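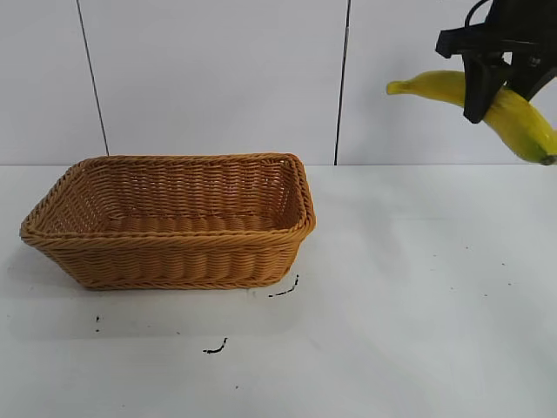
Figure 4.1 A banana and a woven basket.

Chapter 4
Fruit in the Home: Ripening, Keeping and Using Up

Most of us learn about fruit long before anyone teaches us about it. We know which apple in the bag will be woolly, and we know the smell of a kitchen where the pears have been left a day too long, and if we grew up in a house with a fruit bowl on the table we probably know how to press the top of a melon with a thumb and look wise about it. So you are coming to this chapter with a good deal of knowledge already, and we would like you to hang on to it! What we hope to add is some of the reasoning behind the habits, so that when you are planning meals or helping to run a kitchen, you can make a sensible guess about a fruit you have never bought before.

In Chapter 3 we looked at bread, flour and other dry goods, where the main worries are damp and insects. Fruit is a rather different matter, for it is still alive when you bring it home. It goes on taking in oxygen and giving off carbon dioxide and water, and it goes on changing its starches, sugars and acids, quite indifferent to the fact that it has been picked, boxed, driven to Branbridge market and tipped into somebody's shopping bag. Storing fruit well is largely a question of hurrying those changes along or slowing them down.

What you will study

By the end of the chapter you should be able to explain why some fruits ripen after picking and others do not, choose a suitable place in the home for the common kinds, judge ripeness by colour, smell and touch, and suggest a use for fruit that is past its best for eating raw. There is a fair amount of practical work, and you will need a notebook that you don't mind getting sticky.

Before you begin, turn to the storage table on page 37 and cover the right-hand column with a piece of paper. Write down where you would keep each fruit in your own home. Keep your answers safe, as we come back to them in Section 4.5, and please don't change them in the meantime (we have all been tempted).

4.1 Fruits that go on ripening

Bananas, pears, peaches, mangoes, avocados and tomatoes all belong to the group called climacteric fruits. It is a grand word for a simple idea. At a certain point in its life the fruit begins to breathe faster and to give off more of a gas called ethylene, and the ethylene in turn sets off the softening, sweetening and change of colour that we call ripening. A hard pear left on the side will very often come right in the end, so long as it was mature when it was picked.

Strawberries, grapes, cherries, oranges and lemons are non-climacteric. They may soften, and they may certainly go mouldy, but they will not grow noticeably sweeter after they leave the plant. A sour strawberry stays sour, however long you leave it on a sunny windowsill, and you may as well slice it and reach for the sugar.

The banana is the easiest fruit to learn from, as it wears its progress on its skin. Green means plenty of starch and a firm, slightly chalky bite. As the green fades to yellow the starch is turning to sugar, and the ends are usually the last part to lose their green. Small brown speckles come later, and many cooks wait for them before baking. It is quite usual to find yellow, green and brown on one fruit, so look at the whole skin before you decide.
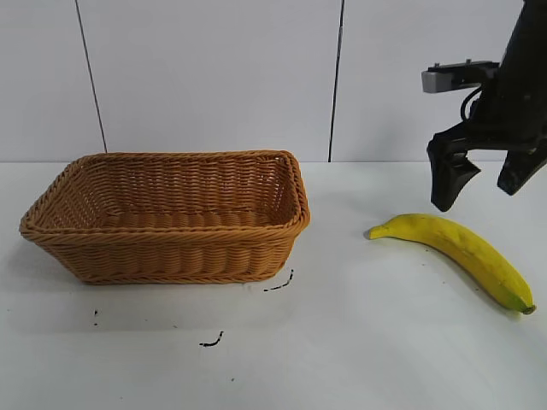
4.2 Bowls, baskets and cupboards

Fruit likes air. In the farmhouses around Gisora, apples were laid out on slatted shelves in October with a gap between each one and the next, and the old rule was that no apple should touch its neighbour. Few of us have a loft to spare these days, but an open bowl or a basket on the table will do very nicely for a few days' supply. A sealed plastic bag holds moisture against the skin and encourages mould.

Activity 4A

Put an unripe pear in a paper bag with a ripe banana and fold the top over. Leave a second unripe pear in the open, in the same room. Press both gently each day near the stalk and record what you notice.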